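Grout sealer: is it worth it on a small kitchen floor?

kadden_mo
16 Apr 2024
So we finished the kitchen floor in January, 40 sq ft of slate with a dark grout, and I never sealed the grout. My brother-in-law swears I've ruined it. The bag from Gallex says "sealing optional". Do I bother now or leave it alone?

Figueroa20
Seal it. I skipped it in my last place and the strip by the stove went greasy in no time. Took me 2 hours and a cheap foam brush. You wipe off the extra after 10 minutes or it goes hazy on the stone.

aarnek
Gonna disagree. I've had unsealed grout for years – dog, kids, spaghetti, everything – and I mop it with plain warm water and it looks fine. Sealer wears off anyway and then you're on your knees again.

Figueroa20
Dark grout hides a lot though! What color is yours?

aarnek
Charcoal, ok, fair point. Still wouldn't do it.

kadden_mo
Ha, now I'm more confused than before. What about the slate itself, matte or the "wet look" stuff? I like stone to look like stone.

tilted_terry
Matte every time. Wet look shows every footprint.

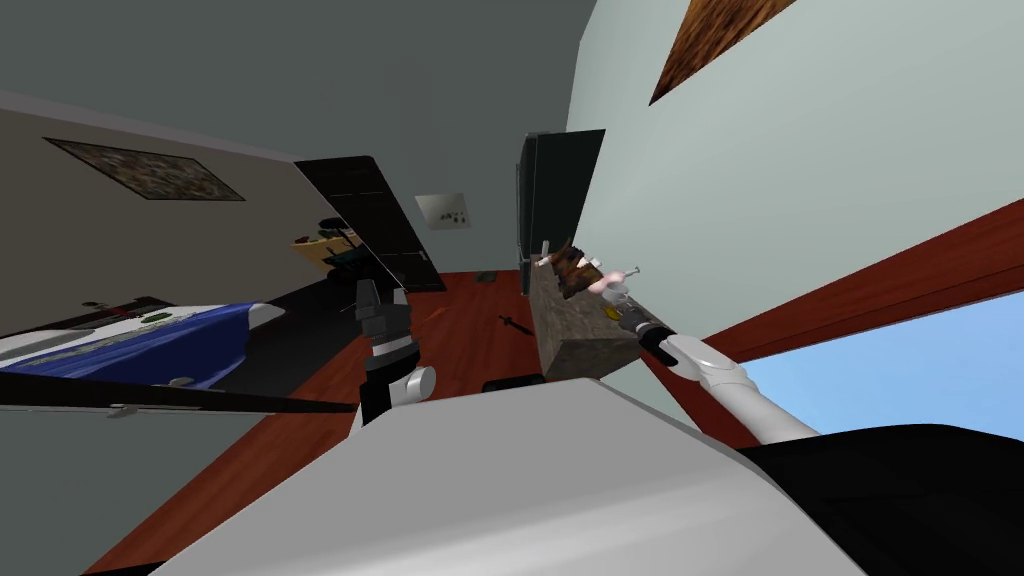

Stone-textured block, computer render, gripper next to it

kadden_mo
Matte it is. Still on the fence about the grout, might do just the bit by the sink and see.

Figueroa20
Do the stove side too, trust me.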